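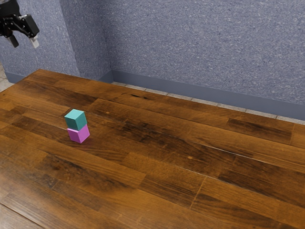 Simulated stacking: choice of gripper model and controller

Gripper Evaluation Board › Simulation › Thread 2715

tgosselin
Posted in March
Members are invited to comment on the two-cube stacking comparison. The task requires the teal cube to be placed on the magenta one and released. Two gripper models were tested, the Gundholm parallel model and the Cuveo linkage model, each with the position controller and then with the impedance controller. Each pairing was run 40 times from the same start poses. The Cuveo model with impedance control is my recommendation for the shared baseline.
Tanner Gosselin

akamel
I must register an objection. A stack may stand while its cubes are turned at different angles, as they are in the render at the head of this thread. If the score records only whether the upper cube rests on the lower one, the comparison says little about release. I would ask that yaw error be reported for every run.
Amr Kamel

rotton_lab
We support the request above. In our own trials the position controller twisted the upper cube at the moment the fingers opened. Contact friction was left at the default value. Has the same value been used for both grippers?

tgosselin
The value was the same for both. Yaw was logged but excluded from the score, as the task text asks for placement only. I do not agree that the ranking should be reopened on this point.

adeyemi
The task text was written for a camera-based policy that could not estimate yaw well — it was never intended to settle a question about controllers. Please also state the finger opening speed. The two models ship with different defaults, and that alone could account for the gap.

tgosselin
The opening speeds were left at their defaults. I accept that this should be corrected. I will repeat the impedance runs with matched speeds and post the yaw logs with them.

akamel
Thank you. Please repeat the position runs as well. Until both sets are available I would prefer that the baseline remain at version 3.

rotton_lab
Agreed on version 3. We can supply our friction settings on request.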